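Setting the pull: spring rates and sear contact in the rimfire target rifle

The Bestorwood club range opens at seven on a Wednesday, and by half past there is usually a rifle in pieces on the bench by the door. In May it was a bolt-action .22 belonging to Zulema Ojeda, who had complained that the pull changed between her first string and her last. The rifle had been fitted with a lighter return spring over the winter. Nothing else had been altered.

A change of spring is the commonest work done on a club rifle and the one most often left unmeasured. The owner buys a spring marked as light, fits it, dry fires a few times and goes back to shooting. The spring may be well made and still be wrong for the rifle.

Leandro Lucero, who looks after the club rifles, starts with a gauge. He takes ten pulls, discards none, and writes down each figure. Ojeda's rifle averaged 566 grams as it arrived. The lightest pull was 338 grams. A spread of that size points to the sear, and a new spring will not cure it.
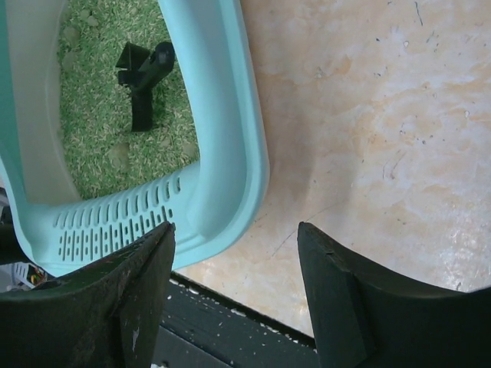
The sear and its mating surface carry the load of the striker spring. If the two faces meet squarely, the force needed to slide one off the other is much the same each time. If they meet at one corner, the contact patch shifts with every cycle. A heavy return spring hides the fault by adding a constant load on top of a variable one. Take the heavy spring away and the variation becomes a larger share of what the finger feels.

Lucero marks the faces with layout blue, reassembles the unit, cycles it 27 times and strips it again. The blue should be rubbed away in an even band across the full width. On this rifle it had gone from the left third only.

Stoning a sear is work for a gunsmith. The hardened layer is thin on many rimfire parts, and once it has been cut through the edge wears quickly. Renato Bustos, a gunsmith at Paton, will recut a sear once and after that prefers to replace it. He holds the part in a fixed jig, uses a fine ceramic stone, and checks the angle before and after. "People send me parts polished like a mirror with the angle gone," he said. "The finish matters much less than they think."

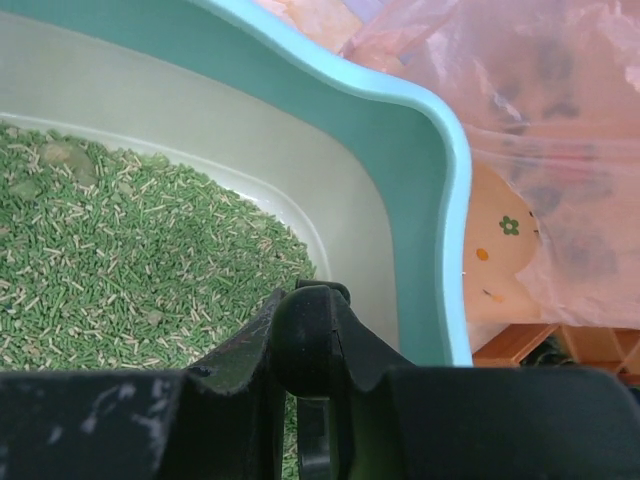 Overtravel is set last. The stop screw is turned in until the sear will not release, then backed out until it does, then backed out a further quarter turn. Some shooters leave out the final quarter turn because the trigger feels crisper without it. Dirt or a cold morning can then be enough to stop the rifle firing. Thread locker goes on when the setting has been proved over a full session.

Safety checks follow every adjustment, with the rifle unloaded and the chamber inspected. The bolt is closed briskly several times and the striker must stay cocked. The butt is struck with a rubber mallet, from both sides and from below. The safety catch is applied, the trigger pulled, the catch released, and again the striker must hold. A rifle that fails any of these goes back to its previous setting before it goes near the firing point.

Ojeda's rifle came back from Paton with a new sear and its original spring. It now averages 960 grams, and the ten readings sit close together. She has kept the light spring in a labelled bag and has not asked for it to be refitted.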